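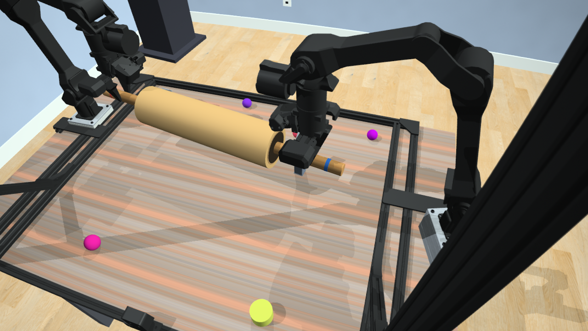 Rolling pin laid at a slant across the table, blue band on one handle.

April, started 9:40 a.m.
Subtitle room, Bandora, second pass

Opened the English file for Bandora. 1575 subtitles, which is a lot for a film whose own press notes call it "a work of silences." Whoever wrote the press notes did not sit through the wedding.

Timing first. Everything after the reel 3 join was landing late. Blamed the file, then blamed Katis, then found that I had set the project to 25 frames a second and the picture is 24. Reset, reimported, apologized to Katis by restarting it. Sync holds now at the bus station, at the argument in the kitchen and on the last line before the credits. Did not check the middle of the wedding because Cameron was using the good headphones.

Reading speed. The Bech check flagged 432 subtitles as too fast. Most of these are the aunt. She does not breathe. Options are to cut her lines hard, or to let them run over the shot changes and annoy Geum-ok, who can see a two-frame overhang from the hallway. Cut hard. Her speech about the dowry loses the cousin in Kurer completely, and I don't think the plot will miss him. Left a note in the file in case he comes back later. (He does come back later. See below.)

Zixuan's question from yesterday, whether the father should be "Dad" or "Father" when the daughter is angry with him. We had both, with no system. Went through all her scenes. In the original she uses the short form until the hospital and the formal one after it, so the English should do the same, and for that stretch it had been doing the exact opposite. Fixed. Munther says the formal one is colder than "Father" and wants "sir." I tried "sir" in the corridor scene and she sounded like a cadet. Kept "Father." Munther has asked for his objection to be written down. Written down.

Song over the opening titles: still no translation cleared. Left untranslated for now. Getachew has a draft that rhymes, and I have asked him to make it stop.

2:15 p.m. The cousin from Kurer is at the door in reel 5 and everybody calls him by name as if we know him. Put him back into the dowry speech. It costs the joke about the goat. I liked the joke about the goat.

Watched reels 4 and 5 through with Cameron, no stopping, sound low. His notes, in his order:
- "Whatever" is too young for the grandmother. Changed to "As you like."
- Italics for the phone voice go missing after the cut to the car. Fixed.
- The street sign needs a subtitle. It had one. It was white on a white wall. Moved to the top of the picture, still not lovely.
- He cried at the hospital. Not a note, he says.

Bech run again at 5:30: 8 still too fast, all the aunt. Leaving them. Anyone who wants to take them on may, she is in reel 2.

Still open: middle of the wedding for sync, song, the spelling of the village (two versions in the script, a different one again on the bus). Zixuan to ask the production office. Export is in the usual folder, second pass, and please don't rename it "final."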